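Dostbridge's last repair shop is staying put, for now

Caught Leonie Brunton between customers, so this was quick. Twenty minutes, two phone calls in the middle of it. She's run the computer counter on Prunham Street since her uncle gave it up, and in November the lease nearly went.

"They wanted 700 more a month. I laughed. Then I went in the back and did the math and stopped laughing."

What saved it? Customers, mostly. A petition by the register got 263 names. Landlord came down, she signed for two more years. Not thrilled with the terms, won't say what they are.

Most of the work is old desktops. People bring in their parents' machines, want the pictures off them. Students too, before finals, always before finals.

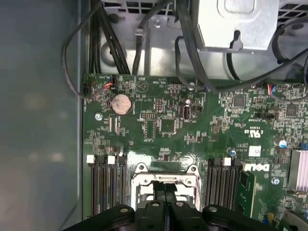

"I don't upsell," she says. "If it's dead I tell you its dead. My uncle sold people stuff they didn't need and I had to stand there at 15 and watch."

Does she get along with him now? Long pause. "He comes for Thanksgiving."

She has one employee, Nikau McPhee, who started on Saturdays and never left. He does phones. She hates phones. "Tiny screws, glue everywhere. Give me a big ugly tower any day."

Asked about the new chain store out in Ukbridge, she shrugs. Went once, to look. They quoted her 31 dollars just to open the case. "I said I'd think about it."

Plans? A new sign, teh old one still has her uncle's name on it. Longer hours in the fall if Nikau's class schedule works out. Maybe a week off. She hasn't had one in four years and doesn't know where she'd go. "Somewhere with a lake."

Then the phone again, somebody's printer. She doesn't do printers. She took it anyway.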